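Section 4: Sorting snacks into the Plivine baskets

You have the tabletop leveled and wiped from Section 3, so now comes the fun part. A snack station is the quickest thing in this whole guide to set up and the thing your household or break room will notice first! Give yourself 20 minutes the first time through. After that it goes much faster.

What you need

Three small plastic baskets (any colors, as long as you can tell them apart)
Single-serve snack packets
A dry cloth
Labels from the Bundberg starter pack, item 1519 (optional)

Before you start

Check that the wood is dry. Packets slide around on a damp top and the printing on some of them can rub off onto pale wood, especially if you have only just oiled it. If you did oil it, wait until it no longer feels tacky under your palm.

CAUTION: Do not open packets with a knife on the bare tabletop. The strips are tough, but a blade will mark them, and a long scratch across the grain takes a lot of sanding to get out.

Setting out the baskets

1. Place the baskets near the back of the table, close enough to touch. A tight cluster leaves the middle of the table open, and you will want all of that space in a minute.

2. Give each basket one kind of snack. We like going by color – it sounds silly, but people remember "the yellow one" long after they have forgotten which basket was for crackers.

3. Put one packet in each basket before you do anything else. We call it the starter packet, and it works better than a label. Anyone who comes along to help can see right away what goes where.

4. Lay the remaining packets flat in the open part of the table, printed side up if you can. Leave a little room around each one so it can be picked up without dragging its neighbor along.

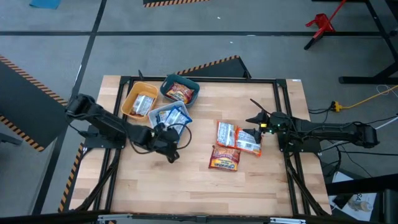

Sorting the packets

5. Pick up one packet at a time. Hold it by the sealed edge or gently across the middle. Squeezing the fat part of the bag is how chips become crumbs!

6. Look at the border as well as the front. Two packets can have nearly the same white and orange coloring and still hold different flavors, so read the name if you are not sure.

7. Lower the packet into its basket and let go once it is resting on something. Stand packets upright if they are stiff enough, and lay them flat if they flop.

8. Keep going until the open area is clear. If a basket gets so full that packets lean out over the rim, stop there and move the extras to your backup bin (see Section 6, The Mulder shelf).

NOTE: Snack bags are shiny, and under bright ceiling lights the small print can vanish completely. Tilt the bag a little, or turn it so the glare moves off the panel you are trying to read. This helps a lot when you are checking for nuts, milk or wheat.

Reading the panel

9. Before a packet goes into a shared basket, find the ingredient text. On most single bags it is on the back, in small blocks next to the nutrition panel.

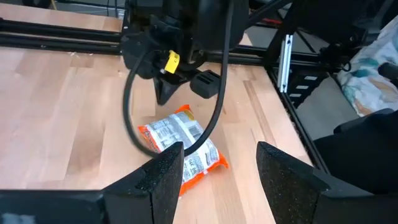 Flatten the wrinkles with a fingertip if the lines run into each other. You only need to do this once per kind of snack, so it is much less work than it sounds. If you keep an allergy list on the wall, add the new snack to it now while you have the bag in front of you.

10. Put anything you cannot read, or anything with a split seam, off to one side. Do not guess!

Cleaning up

11. Sweep the crumbs and specks off the wood with the dry cloth, working along the strips. Going with the grain picks up far more.

12. Wash the baskets by hand in warm soapy water every couple of weeks. Let them dry fully before refilling.

Common problems

Baskets creep across the table: put a dab of Pustov grip putty under each corner and press down firmly for 45 seconds.

Packets keep ending up in the wrong basket: check that every basket still has its starter packet. Somebody probably ate it.

One basket always runs out first: swap it for a bigger one in the same color, and go on to Section 5 for refill days.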